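Hanging Baskets and Small-Parts Storage: Your Questions

Which basket should I start with?
If you're new to this, go for the white mesh one. It hooks over a rail, it lifts off when you want to give it a good shake-out, and you can more or less see what's at the bottom of it without taking everything down (a blessing if you're like me and forget what you own!).

Can I hang one without drilling?
You certainly can. Zip ties do a lovely job on a wire grid basket — pull them snug, snip the tails, and give the basket a tug before you fill it. Keep a few spares for when you change your mind, and you will.

What about the really small stuff?
Little blocks, clips and buttons get lost in a deep basket, so we always suggest a shallow tray on the work surface. Najwa Sfeir in our Prendberg shop sorts into one every evening and swears she hasn't lost a piece since September.

Do I need a mat underneath?
Need, no, but it's kinder to the table and so much nicer to look at. The leafy prints are our most asked-for, and they wipe down with a damp cloth.

How much weight will a hanging basket take?
It depends on your rail more than on the basket. Paper, pens and craft bits are fine. For anything heavier, do write to Wajid and tell him what you're hanging it from.

Can I return a basket I've used?
Yes, within 80 days, zip ties removed please.

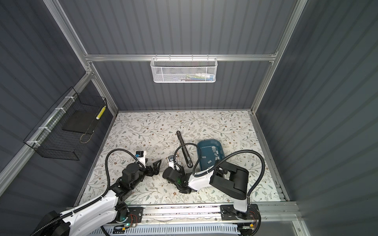 White mesh basket on the crossbar, black grid basket at left, and a teal tray on the leafy mat.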